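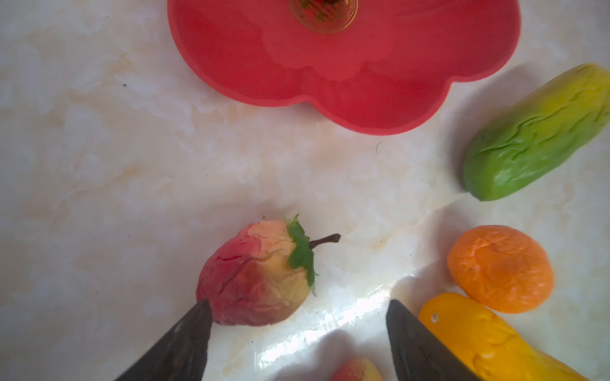

The red flower tray on the marble-look top

Does Clikby stone polish do anything?

Posted by Zakhar Marchuk
My tabletop has a white marble pattern and I want to keep the shine. The seller wants $70 for a kit that "protects for 3 years." Sounds like a stretch to me. Has anyone tried it?

Pieter Dekker
Protects against what? I'd ask for that in writing. If the top isn't real stone, a sealer has nothing to soak into. Dish soap and a soft cloth, then dry it.

Bonsu
I bought it in February. Looked great for 4 days. My sister swears by hers, but she swears by everything.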